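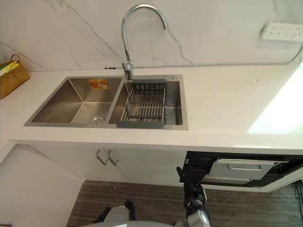 Netis sink cell – setup and upkeep notes

README for the two-arm kitchen cell at Trilville. Covers daily start, cleaning, calibration and the usual faults. Old Gristgate notes are in /old, don't follow them, the joint limits are wrong for this base.

Status
Running. Last full service Friday, December 22, 2023. Left gripper pads changed, right arm wrist cable re-routed. Head camera not touched.

Before power on
Both arms parked low, in front of the cabinets, fingers clear of the doors.
Drying rack in the right basin, end pieces sitting flat on the rims. If it rocks, reseat it. Planner assumes it is level.
Left basin empty. Strainer in.
Tap spout over the right basin. Somebody always swings it left and then the first reach stops dead.
Basket stays at the far left against the wall. Not in the collision model yet.
White cable along the back of the worktop: push it tight to the wall. It has been snagged twice.
Keep water off the power strip side. Please.

Start up
1. Base brakes on, check both.
2. Controller on, wait for the tone.
3. Head camera, then arms. Not the other way round or the left arm comes up with no name and you have to start again.
4. Run home_slow. Hand on the stop button for the whole thing.
5. Run sink_check. Touches four points on the rim and prints the error. Under 2 mm is fine. Over that, recalibrate.

Calibration
Takes a while, make tea. Blinds down first – sun on the right end of the worktop blows the camera out and the edge fit goes wandering off. Use the front edge of the worktop as the reference, it is square and doesn't move. Don't use the tap, too shiny, we tried for most of September.
Save to calib/current. Copy the old one to calib/old before you overwirte it.

Service intervals
Gripper pads: every 1,000 closes, sooner if they look glazed.
Finger screws: check at each pad change, dab of threadlock, not the strong stuff.
Wrist joints: listen at 2,000 cycles. Clicking = stop and log it.
Cable ties on the forearms: weekly look.
Wipe down the arms with a damp cloth, never spray.
Spare pads are in the Llorente box, top shelf. Reorder when you open the last bag.

Faults seen so far
E335 on the left arm – gripper lost its zero. Open fully by hand, power cycle, home again. If it comes back the same day check the connector behind the wrist.
Right arm stops short of the rack – nearly always the rack has shifted, not the arm.
Drawer handle missed low – camera mount has drooped. Tighten, then recalibrate. Don't fudge the offset in the config, it was done once and took ages to find.
Cupboard handles: the two sit very close together and the left gripper can catch both. Known. Use the narrow approach, set narrow = true.
Jerky base – grit in the wheels. Sweep the floor.

Shut down
Arms to park, brakes on, controller off, then the wall. Write the cycle count in log.txt even if nothing happend.

To do
– add basket to collision model
– proper clips for the back cable
– move the limits out of the launch file
– second stop button on the left side, ordered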